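Tamport Wire Basket, Medium: Review
Last updated: 04/02/2018

I bought the Tamport basket in November to hold cleaning cloths. Before that the cloths lived in a drawer with the string, the batteries and the takeout menus, and I could never find a dry one. I wanted something that could sit out on a table, that I could carry from room to room, and that would let air get to the cloths. The Tamport is sold as a general storage basket, and the tag suggests fruit, mail or towels.

There is not much to it. It is black wire in a grid, with a thicker rim at the top and rounded corners. The bottom is smaller than the opening, so the sides lean out. The grid on the floor of the basket is finer than the grid on the sides, and I was glad of that, as small things don't drop through as easily as I expected. A clothespin will still go through. So will crumbs, and you will have to wipe the table under it now and then.

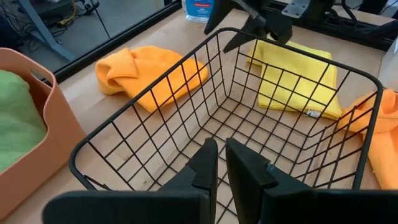
What I use it for

Microfiber cloths, nearly all the time. I keep the everyday ones in it and the rest in the closet. Folded flat they look neater, but I gave up folding after a week or so, and the basket copes fine with cloths that are just dropped in. The flared sides help. You can get a hand in from any direction and pull one out without dragging the others along.

A damp cloth put in at night is usually dry by the next afternoon if it is near the top. At the bottom of a full pile it takes longer, and I have had one come out smelling sour. I now hang the wet ones first.

The rim is smooth and comfortable to hold. I had an older basket from Ploltstead with a thin rim that dug into my fingers, and this is much better. The wire itself can catch on fuzzy cloth if there is a rough spot. Run a finger over the inside before you buy, if you are buying in a store. 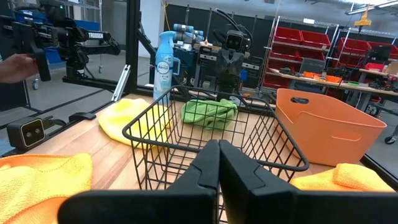

Cloths are worth a word, as a basket like this puts them on show. I sort mine by color and it has stopped a lot of mix-ups. Green is for glass, the pale yellow ones are for dusting, and orange is for the kitchen. With an open basket you can see which color is left before you reach in. With a solid plastic bin, even one with a handle slot near the top, you have to walk over and look down into it. I do still like a bin for bottles. A spray bottle in a wire basket tips over as soon as you pick the basket up, and a drip goes straight through onto the table.

I also tried the Rovus basket, which costs a little less. It has straight sides and stacks badly, and the finish on mine chipped at one corner. The Tamport has been carried up and down stairs all winter and the black coating still looks good to me. It can be washed in the sink with dish soap. Dry it with a towel afterward, as water sits where the wires cross.
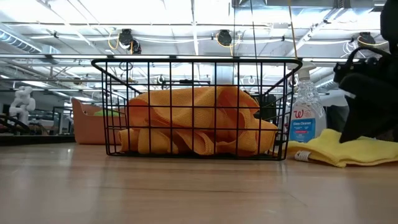
Size is the one thing I would check before ordering. The medium suits one household's everyday cloths, but it would not take bath towels, and a stack of magazines would leave no room for anything else. There is a large, and I have not used it. There is no lid and there are no handles - you carry it by the rim, with both hands if it is full.

I would buy it again for cloths. For bottles and brushes, get a plastic bin.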